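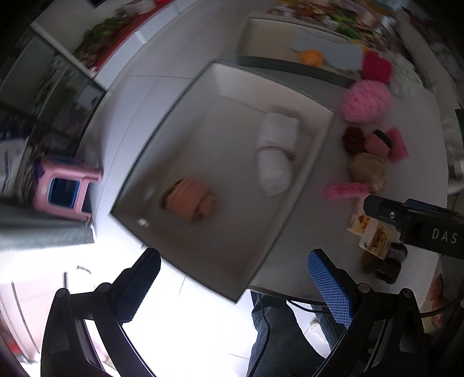 What I'm Spending on Grippers This Year

Posted in May by the author, filed under Workshop

I have put off writing this one because the numbers kept changing. They've stopped changing enough that I can set them down, and a couple of readers have asked how I decide what to buy for data collection and what to leave for later.

The short version is that I started the year planning to buy an arm. I now plan to buy no arm until the fall, and to put the money into hand-held grippers, pads, trays and storage.

The arm I wanted was the small one from Clitix. I had a quote, and the price of the arm itself was fine. Then I added the mounting plate, the power supply, the bench it has to be bolted to, and the shipping for something that heavy. I also had to count the weeks before it could do anything useful, which don't show up on an invoice. A hand-held gripper can be picked up and used on the first afternoon. You stand at the table, close the fingers on something, move it to the tray, and do it again.

So the hand-held units come first. I budgeted for 2 of them. One gets used and the other sits on the shelf until a cable or a joint goes, and then they trade places. I thought about buying only one and ordering a spare when I needed it, but Nigam quotes a long lead time on repairs and I don't want to lose a month to a bad connector.

Pads are the part I underestimated. They are cheap one at a time, and I treated them like pencils. They wear, though, and they wear faster on rough things than on smooth ones. I have $85 set aside for pads now, which should get me to the end of the year. My first draft of the budget had nothing on that line at all. If you are making your own list, give the pads their own line and don't bury them in "misc."

The next item is the stuff that gets picked up. I used to think of it as free, since most of it came out of a toy bin. Then I wanted more variety. Soft and rolled things behave differently in the fingers from hard plastic, and a knitted ball is a different problem from a toy donut. I've spent $100 on play food, little packages and cloth bundles. I'm going to hold it there for a while. More objects means more to sort and put away, and my storage is already full.

Trays I would buy again without thinking much. A plain white tray is easy to wipe and easy to move out of the way. My only complaint is that light-colored objects don't stand out much against it. I looked at a gray one and a dark one in the Flirnenura catalog and may get one of each, if there is anything left on that line in the fall.

The line I argued with myself over longest was storage, meaning drives. Every session makes files, and the files are large. I priced a big box with several drives in it and decided against it for now. I bought a single external drive for $174 and I copy to it on Thursday evenings. When it's full I'll buy a second one the same size. This is slower than doing it properly, and a little annoying, but it spreads the cost out.

Some things I cut:

A motorized table. I wanted to set the height with a button. The table I have is the right height for me and I'm the one standing at it.

Extra lights. I may come back to this. The light from the window changes a lot between morning and late afternoon, and I've been working around it by keeping the sessions short and at the same time of day.

The service plan from Cliston. I read the terms twice and it covers the body of the unit but leaves out pads and cables, and those are the parts I expect to replace.

What I haven't settled is how much to hold back for the arm. If I put a little away each month, I can order it in the fall without taking anything from the rest. The quote will be out of date by then, and I expect the new one to be higher. I'm also not sure I'll still want the same model. Working by hand has changed my mind about how wide the fingers need to open, and I want to check that number on the Clitix sheet before I pay for anything.

Until then the list stays as it is. The next order is pads, and I need to measure the old ones before I place it.

This site uses cookies to remember your settings and count visits. By continuing to read you agree to their use. Accept | Manage preferences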